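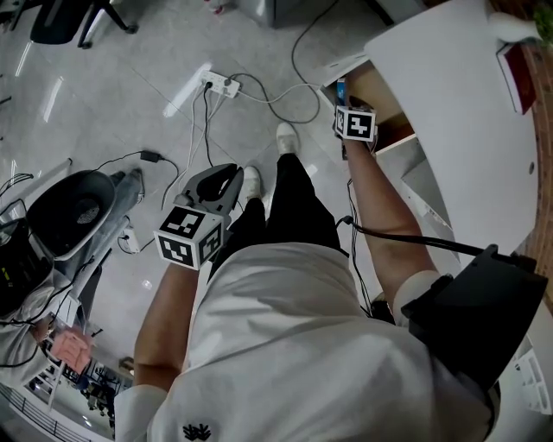 I spent most of a February afternoon at Brinside's office watching people tidy up after each other, and I had a great time. The company is putting together a set of recorded household and office chores for a learning system it calls Fernance, and the first batch just passed 679 recordings.

The idea is pretty simple. A person takes a hand-held gripper in each hand and does an ordinary job with them - reaching into a desk, putting a cup back on a shelf, pulling a book off a stack. The white cubes with the black square codes let the software work out where each gripper is and which way it's turned. Later on, the recordings go to the system, which tries to learn the motions for a robot arm.

They let me have a go! I figured I'd be good at it (I play a lot of claw machines) and I was terrible. You lose all the feeling in your fingertips, so you end up watching the jaws the whole time, and I dropped the same marker pen over and over. My best attempt is in the set now, I'm told, although they may have been being nice.

Desks are the current headache. Reaching under one means the marker codes can end up hidden from the cameras, and when that happens for too long the recording gets thrown out. Of the first 100 desk recordings, 83 were good enough to keep. The crew has started going in slower and tilting the wrist a little on the way, which sounds fussy but looks pretty natural once you've seen it a few times.

Follum, the furniture rental place down the street, is lending desks and shelves in different shapes so the system doesn't get used to just one kind. Kocabaş, the cafe on the corner, has agreed to let the crew record in its back kitchen before opening, starting at 6 a.m. I wasn't invited to that one and I'm fine with it.

Next up is a round of 149 drawer recordings, all with the left hand doing the pulling. Brinside plans to start on those as soon as the desk work wraps up, and I've already asked if I can come back and try again - preferably with something bigger than a pen.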